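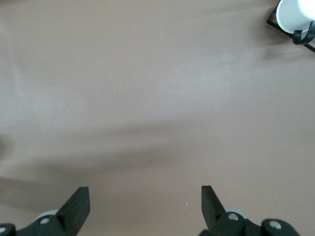 siobhan_oneill
Monday, September 7, 2020

Has anyone else been watching the fog in the Vemberg valley this past week? I am completely hooked. Four mornings running it has filled the whole bottom of the valley before sunrise, right up to the old quarry road, and from my kitchen window the top of it looks like somebody pulled a beige tablecloth across the hills and didn't bother smoothing it out — faint ripples up at the far end, one soft bright patch, and a wide band of shadow running across it at an angle that gets weaker as it goes right. Then by nine or so it's gone and we have blue sky and 80 degrees. I moved here from the coast and thought I knew fog, but this stuff behaves so differently! It drains, it sloshes, it comes back up the side valleys. What makes it stop at the quarry road every time?

ridge_declan
Welcome to the club, Siobhán! What you've got is plain old radiation fog. Clear nights, hardly any wind, ground loses its heat, cold air slides downhill and pools. The quarry road sits at 1,490 feet, and that's usually where the lid is in early September. Above it the air is warmer, so the fog has nowhere to go. I drove up through it Saturday and went from 47 to 58 on the car thermometer in the time it took to get past the two switchbacks. Love that moment.
— Declan Fitzgerald

Sneha S
Ooh, good, a fog thread. I've kept a notebook since I moved in, and the top isn't always at the road. Last November it sat well below that for most of two weeks and then one morning it swallowed my house too (I'm a good bit higher). But yes, September is pretty regular. I think the river matters more than Declan says. The water is still warm from summer and the fog always starts over the bend below Brakent, then spreads out.

ridge_declan
I'd push back a little on the river. On Thursday it started up at the head of the valley, in the hay meadows, nowhere near water. I was out with the dog and watched it form at knee height. The river adds some moisture, sure, but the meadows were soaked from Tuesday's rain and that's plenty.

Sneha S
Thursday was odd, I'll give you that one. But one morning isn't the pattern! I have 14 starts written down for this year and 12 of them began at the bend.

Gediminas
Where do you watch from, Sneha? If it's your house, you can't see the hay meadows at all, there's the whole shoulder of Stojanović Hill in the way. So of course it starts at the bend for you.

Sneha S
Hmm. OK, that's annoying and fair. From my porch I can see the bend and maybe half of the lower fields.

Gediminas
I'm not trying to spoil it, I think the notebook is great. I have an old Vellex station at the top of the hill, 2,471 feet, and my cousin has a thermometer in his barn down in the meadows. On foggy mornings the hill is nearly always the warmer one, sometimes by a lot. If you add your times to our temperatures we might see which end cools first.
Gediminas Mägi

siobhan_oneill
This is so much better than the weather app, which said "sunny" at 6 a.m. while I couldn't see my own mailbox. Question for everybody: does the sloshing have a name? This morning around seven the fog pushed up the side valley behind the church, then slid back out again, and did it twice more before it broke up.

Solange_R
I've seen that from the other side! I always put it down to the first bit of wind from the south nudging the whole pool, same as tilting a pan of water. My neighbor swears it's the sun warming the east slope. We've gone back and forth on it for years over the fence.

ridge_declan
I'm with your neighbor. The sloshing starts when the slope lights up, near enough.

Solange_R
Except I've watched it do it before sunup, Declan. More than once. Come over with a thermos and I'll show you.

ridge_declan
Deal. Forecast for tomorrow night is clear and calm, so Wednesday morning should be a good one. I'll bring the coffee.

Sneha S
I'm setting an alarm and going up to the shoulder so I can see both ends this time. Gediminas, can your cousin read his thermometer at five, or is that asking too much?

Gediminas
He milks at four thirty. He'll be up.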